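Week 3 notes: Training an actor to look like a runner

Welcome back, everybody! Last time we talked about scripts, and this week we get to the legs (my favorite part, as you've probably guessed). Our case is Erker, the running drama set in the hill town of Hutden, whose lead had never jogged farther than a bus stop before he was cast.

1. The buildup. He had 14 weeks, starting with 30 minutes of easy running and walking, and the coach kept him off the track until his shins settled down.

2. The form work. Short strides of 100 meters, over and over, filmed from the side so he could see what his shoulders were doing. Do read the Jayawardena chapter on arm carriage before we meet, even if you only get through the first half.
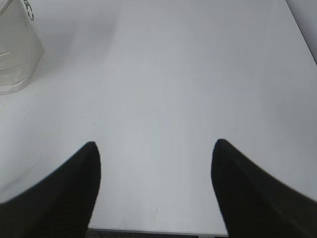
3. The race day shoot. The Cakberg stadium scenes used 1,751 extras, and he ran the last lap nine times.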